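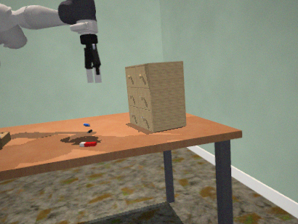 Six little drawers in wood, on a wooden table.

256 shares 15 comments

The year I let the lettuce go

05/05/2020

I started saving seeds by being lazy. I'd planted a row of lettuce along the back fence, gone away to see my sister, and come home to find it waist high and covered in yellow flowers. A better gardener would have yanked it out that afternoon. I made a sandwich and left it alone, and a few weeks later the flowers had gone to fluff and my neighbor Nathalie McKinnon leaned over the fence and said, "Well, are you going to collect those or should I?"

So I collected them, badly. I held a paper bag under the stalks and shook, and got mostly fluff and quite a few bugs. But I put the bag in the hall closet, and the next spring I sprinkled the contents into a tray, fluff and all, and up came more lettuce than two adults could eat (we tried, I really did make lettuce soup, please don't make lettuce soup).

That was enough to hook me. I now have 67 kinds of seed in the house, and my husband would like it known that he has found beans in the bathroom.

Start with beans, if you want to start with anything. Beans are wonderful! You leave a few pods on the plant until they turn brown and papery and rattle when you flick them, and then you shell them on the porch with the radio on. Peas are nearly as easy. Tomatoes are a mess but a fun one: you squeeze the pulp into a jar with a splash of water, let it sit a couple of days until it smells truly awful, then rinse it through a sieve and spread the seeds on a plate. Use a plate. I used a paper towel my first time and spent an evening picking at it with tweezers, and in the end I just planted the paper towel.

Squash is where I got cocky. I saved seed from a beautiful striped one, as smug as could be, and what grew from it was a pale, warty thing the size of a bowling ball that tasted like a wet envelope. Bees had been going back and forth between my patch and Nathalie's pumpkins all summer, and this was the baby. She still brings it up.

By then I'd found the Unditcombe seed swap, which happens every December in the hall behind the library and runs all morning if the coffee holds out. You bring what you've got in envelopes and you lay it on the long tables and then you walk around pretending not to be in a hurry. There's no money. There's no rule about how much you take, either, though Birgit Voß, who has organized it from the start, will look at you over her glasses if your bag gets too full. Last winter there were 249 varieties on the tables. I know because Birgit writes them all down in a green ledger, by hand, with the name of whoever grew them.

I asked if I could read the ledger for this story and she let me take it into the kitchen while she stacked chairs. It's the best thing I've read all year. Next to a purple pole bean called Bratano there's a note: "From Dirk Hamann. His mother's. Slow to start, don't give up on them." Next to a kale: "Sólveig says sheep like it." Some entries have a line through them and a date, meaning no one brought that one back, and I got a little teary over a melon I'd never heard of.

I called Dirk about the bean. He's a retired bus mechanic with a small yard and a big voice, and he told me his mother carried the first handful in a coat pocket when she moved, and grew them up the drainpipe because there was nowhere else. He has never bought a packet of beans in his life. "Why would I?" he said. "They're beans. They make more beans." He gave me a dozen in a matchbox and I've been nervous about them ever since.

Sólveig Steinarsdóttir, of the sheep kale, is stricter. She pulls the weak plants early and only saves from the best, and she labels everything the minute it comes indoors: name, year, which bed. I asked what happens if she forgets. She said she doesn't forget. I went home and looked at my envelopes, one of which says "red?" and another of which says "Gillespie, good," and I had to phone Gillespie Dow to find out what on earth he'd given me. (Parsnip. It's already too old, he says. Parsnip seed is only good for about a year.)

As for keeping them, everybody I talked to had a different system and thought the others were nuts. Jars in the fridge. A cookie tin. Sólveig has little drawers, one for each plant family, and I've been jealous of them ever since she showed me. Mine are in shoeboxes in the hall closet, where it's cool and dark, and apart from one mouse they've been fine there.

The swap won't be meeting again for a good while, so Birgit has been mailing things out, a few envelopes at a time, and she tells me the ledger now has a section for the post. I sent her my lettuce. She wrote back to ask what it was called and I had no idea, so it's gone in as "Back Fence."

The Bratano beans went in on Sunday, nine of them. I'm keeping three in the matchbox in case.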